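10th November, the drive to Skelmont

Left the house later than I meant to and spent a good part of the morning looking at the back of a red Renault Master. I didn't mind much. I had the whole day and only one thing to do in it.

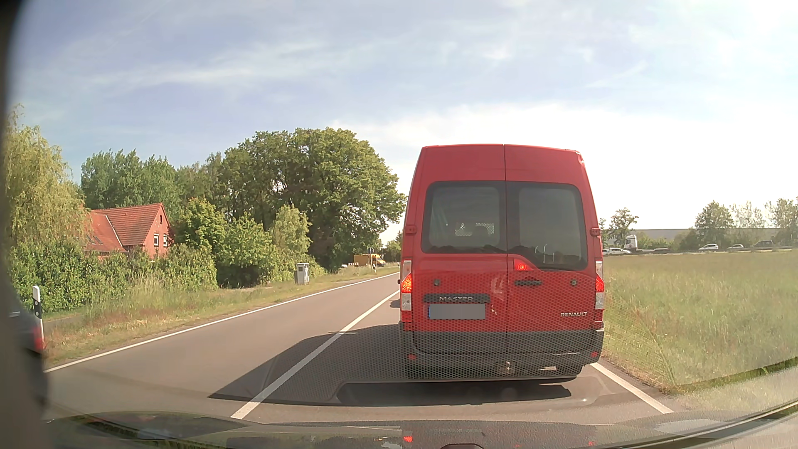

Morning

The one thing was the loom. I first wrote to the weaving shed at Skelmont in February, asking if they ever sold off their old table looms, and heard nothing until last month, when a short note came saying one was going for 200 pounds and I could have first look. I wrote back the same evening. Since then I have cleared the back bedroom, moved the ironing board to the landing and measured the doorway twice.

It is 43 miles each way. I took the lower road as far as the reservoir and then the main road, which was slow. Stopped once for petrol and a cheese roll. The roll was dry. I listened to half of a radio play about a lighthouse and turned it off when the signal went.

The trees are nearly bare on the tops but still holding on in the valley. Lots of fieldfares in the hedges after the turning. I should start writing these things down with the dates, as I do with the garden, then I could compare one year with the next.

Skelmont

The shed is behind the old chapel and there is no sign for it until you are past it. I turned round in a farm gateway and came back. Inside it is one long room, very cold, with the floor looms down the window side and shelves of yarn on the other. There was a heater going at the far end and everyone who worked there had their coat on.

The loom is a Prostitz, eight shafts, beech, older than I am. The levers are stiff on one side and two of the heddles are bent, but the frame is square and the beams turn properly. The reed has a bit of rust at one end. I can live with that or buy another one. I asked to see it with a warp on and they had left a short one tied up so I could try it, which was thoughtful. I wove a few inches of plain and a few inches of twill. My edges were terrible. I haven't woven since the evening class and it shows, but my hands remembered more than I expected.

I paid the 200 and they put in a bag of spare heddles and two stick shuttles. I then spent more than I should have on yarn. They had cones of the Vashisht cotton, the thin one I used for the tea towels, at less than I paid by post, so I bought four: undyed, dark blue, a mustard colour and a grey-green. I went back for a second undyed one. There is never enough of the undyed.

They also run a day on reading drafts, in the new year, and I put my name down for it. I can follow a simple threading but I get lost when the tie-up changes, and I have been pretending otherwise.

Getting it home

The loom folds, but not as much as I had pictured. It went in behind the front seats on its side with the picnic blanket under it and the yarn packed round it. I drove back slowly and took the corners with care. Something rattled all the way from the reservoir. When I got it out it was only the shuttles in the bottom of the bag.

Soup when I got in, the last of the leek and potato. Then I carried the loom up by myself, resting it on every third stair, and set it on the table by the window. The table is a little too high. I may have to sit on a cushion or cut the legs down, and I would sooner try the cushion first.

Evening

Cleaned it all over with a damp cloth and then a dry one. A lot of grey fluff came out of the corners, years of it. Rubbed some wax into the lever pivots on the stiff side and worked them up and down through the news. They are better, though the third one still sticks if you press it on the slant.

Straightened one of the bent heddles and broke the other, so I have used the first of the spares already.

Planned the first warp after that. I want to do a plain scarf before anything clever. Went through the Ekach pattern book, the one with the torn cover, and settled on the broken twill on page 9. At the width I want it comes to 206 ends. I did the sum three times and got two different answers, then found I had forgotten the edge threads. So 206, dark blue, with the grey-green across it.

The warping board is still in the loft. I went up for it and came down with the Christmas box instead, as that was in front, and then it was too late to go up again.

Hands sore, back a bit sore too. Need to buy: cushion foam, fine sandpaper, lamp bulb for the back bedroom, milk. Must also ring the dentist, which I said I would do today and didn't.

Rain started just before ten. Bed.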